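Category: Robotics / Company News

Pulside opens up its remote teaching kit for humanoid robots

I've been wanting to write this one for months, and my team finally let me! Starting in October, Pulside is making its remote teaching kit available to outside labs and small manufacturers. If you have a humanoid and a person with a bit of patience, you can now show it a job the way you'd show a new coworker, by doing the job yourself while the robot's arms follow yours.

We call the kit Belhaj, and it has two halves. One is the operator side, a headset and a pair of gloves that track your wrists and fingers. The other is the software that turns your motion into something a robot's joints can manage (your elbow and a robot's elbow don't agree on much) and saves every run as a clean recording you can train on later.

I've spent more hours in that headset than anybody should. My first week I couldn't pick up a cup. You reach, you overshoot, you pull back, you knock the thing over, and then you start again. By the second week I was handling bottles and opening drawers and feeling pretty pleased with myself, until Salma Mansour sat down and beat my best time on her first afternoon. Salma runs our operator training now.

So what's new in this release? The big one is hand timing. In the old version there was a small lag between closing your fingers and the robot closing its own, and operators learned to work around it. That sounds fine, but the recordings were full of odd little pauses, and a robot trained on them picked up the pauses too. We rewrote that part from scratch. We also added a foot pedal for marking the start and end of a run, so you don't have to take your hands out of the gloves, plus a review screen where you can throw out a bad take right away or trim it and keep the good bit.

During our pilot, 74 people tried the kit, most of them with no robotics background at all. Together they recorded roughly 800 usable runs of tabletop jobs, mostly picking things up, setting them down and putting them where they belong. Omar Hakim, who looks after our pilot partners, put it better than I can: "People stop thinking about the gloves after a while. They just start thinking about the bottle."

Our first outside partner is Wostside, a packaging outfit that wants to try this on sorting and restocking work. They'll be running two stations to start, and their operators have already been in to train with Salma. I can't share their results yet, but I can tell you they ask very good questions and drink all our coffee.

The kit comes in a bench version (arms only) and a full upper-body version. Both include setup help and a day of operator training at your place or ours. Pricing depends on which robot you have, so please just ask. Requests for demos and loan units go to Stavros Ristić on our partnerships desk, and he does answer his mail.

If you write about robots and want to put the gloves on yourself, come see us! We keep afternoon slots open for press, and you don't need any experience. Wear comfortable shoes, you'll be standing.
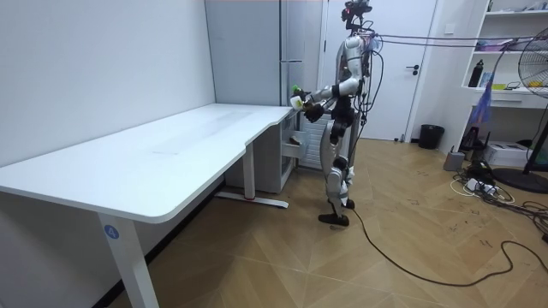 Container work at desk 4

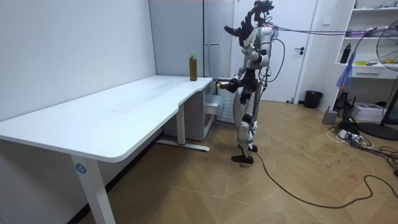 Shayne Pirihi
Head of Product, Pulside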